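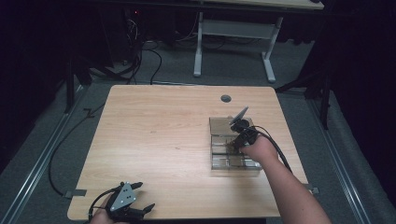 ## Unit 4: Running order and cueing for small-scale comedy and variety

Reading before class: the Drarken cue sheet and the first act of the Tonard script. Bring a pencil. Cue numbers change in rehearsal and pen makes a mess of the book.

### 4.1 The running order

A running order lists every item in a show with its length, its performers and its technical needs. In variety work it replaces the scene breakdown of a play. The stage manager owns it. The director may change it, but the change is not in force until the stage manager has reissued the sheet with a new version letter.

Each line carries:

- item number
- title or working title
- performers on stage at the start of the item
- timed length, from the last full run
- microphones in use
- how the item ends (blackout, fade, bow, straight into next)

The last entry is the one most often left blank. An item with no stated ending cannot be cued out of.

### 4.2 Placing items

Three constraints usually decide the order before taste comes into it:

1. **Costume changes.** A full change with one dresser needs an item in between. Measure it in rehearsal with the real costume.
2. **Microphone swaps.** If two performers share a pack, their items cannot be adjacent.
3. **Breath.** A singer should not follow a dance number in which they took part, unless the song opens with an instrumental or a spoken section.

Once these are met, place the strongest closing item first and work backward. The opener should be short and should need no setup from the audience.

### 4.3 Cueing laughs

Comedy has cues that depend on audience response. Write these as *held* cues. The operator stands by, the stage manager watches the performer, and the go is given on a physical action – a turn of the head, a step, a hand leaving the microphone stand. Do not cue on the laugh itself. Its length varies from night to night and at some matinees it is absent.

Standard call:

> "Stand by LX 14, sound 9." (Operators answer.) "LX 14 and sound 9 – go."

"Go" is the last word spoken. It is not used on headset for any other purpose.

### 4.4 Case: the Amato revue

The Amato was staged at Ultutton, a hall with 400 seats and a shallow stage. Gaetano Vitale directed and also performed in 2 of the items, so notes for those were given by the stage manager. The first running order put both of his items before intermission. In the revised order the second was moved to follow the interval, which freed the dresser and removed a microphone swap.

Compare versions B and D in the packet. Note which cues were renumbered and which were given point numbers (LX 14.5).

### 4.5 Exercise, due Monday

Using the Tonard script, prepare a running order for one act of up to 1,776 seconds, including applause. Mark every held cue with an H and name the action it is taken on. Sheets without version letters will be returned unmarked.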